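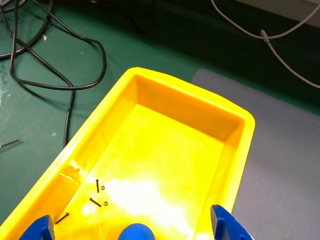
Forkholm Community Workshop
Minutes of the general meeting, February, 7:00 pm

Present: eleven members, plus two visitors from the Wadham group, who were made very welcome. Apologies from three. Minutes of the previous meeting accepted with one spelling fixed (it's Bozsik, with the z before the s).

1. Small parts sort

Terrific progress! The hardware bench has now been through 2,034 pieces from the old biscuit tins, and 1,130 of those have gone back into labelled drawers. The rest are waiting on a decision about imperial threads. Members who haven't seen the drawers lately should go and pull a few open, they're a joy.

The meeting agreed that:
- one size goes in a tray at a time, and the tray gets emptied before the next tin is opened
- nuts stay with their screws until both have been checked for thread
- anything rusty goes in the scrap jar, no arguing
- labels are to be printed in capitals, because the handwritten ones are already being misread

A member asked whether washers count as pieces for the tally. They do.

2. Trays and bench surfaces

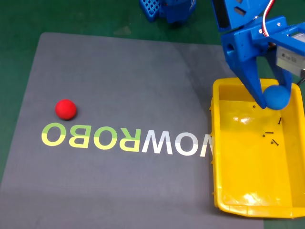 Tray colour got a longer discussion than anyone planned for, and a good one. The old brown baking tins hide everything dark, and people have been tipping them out with screws still in the corners. A yellow tray makes little black screws easy to spot, even the very small ones, although the plastic is glossy and shines back at you in patches under a bright light. One of the Wadham visitors suggested turning the tray a little before deciding it's empty. Everyone liked the grey mat under it too, on the green — things that get put down beside the tray, like the red foam ball, don't vanish into the background.

Moved that we buy four more yellow trays from Stenico out of the consumables money. Carried, with much enthusiasm. The brown tins will be offered to the garden shed for seedlings.

3. Bozsik cabinet

The cabinet has 99 drawers and every one of them now slides. Huge thanks to the repair crew for their patience with the runners. It will stand against the back wall, left of the sink, once the shelf brackets have been moved. Drawer labels to follow the order of the printed list, smallest at top left.

4. Open evening

Our goal is 1,000 pieces sorted by visitors in one night, which we reckon is very doable if the weather's kind. Doors at 6:30 pm. Kids are welcome at the low bench with a grown-up beside them. Tea, slices and a sausage sizzle as usual; vegetarian ones on a separate plate this time.

5. Other business

The side door is sticking again and will be planed. Wadham have invited us over to see their timber racks, and a sign-up sheet is on the noticeboard.

Meeting closed 8:25 pm. Next meeting in March, same time.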